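Desjardins Named Evening Anchor at Planau News

HAWTHORNE - Planau News has picked Trevor Desjardins to anchor its evening newscast. Starts in June. He takes over the 7 p.m. hour after 2 years on the morning desk.

Desjardins joined the Hawthorne station as a weekend reporter, covering schools, city hall and the river floods. Before that, radio. Overnight shifts mostly, plus a call-in show on local history that still has its fans.

"I grew up with the evening news on in the kitchen," Desjardins said. "Really happy to be staying in Hawthorne. My mother is happier."
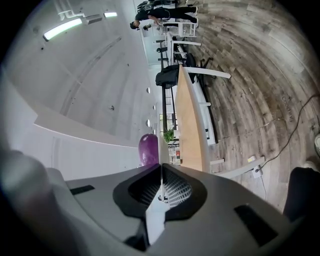
He will keep doing field reports, including the long-running Dirnura series on small towns along the county line. 13 episodes have aired so far. More are planed for the fall, dates to come.

The newscast also gets a new opening and a longer weather segment. Sports moves to the back half hour. Skastetix stays on as lead sponsor, same as last season.

Morning desk replacement not named yet. The station had 300 applications for the job and is still going thru them. Guest hosts will fill in untill then.

Viewers can meet Desjardins at the station open house, also in June. Free, no ticket needed. Parking behind the building.

Interviews and headshots: contact the Planau News press office.

12 shares | 3 comments

Get Planau News in your inbox. Sign up for our newsletter.

© Planau News. All rights reserved. Contact | Privacy | Back to top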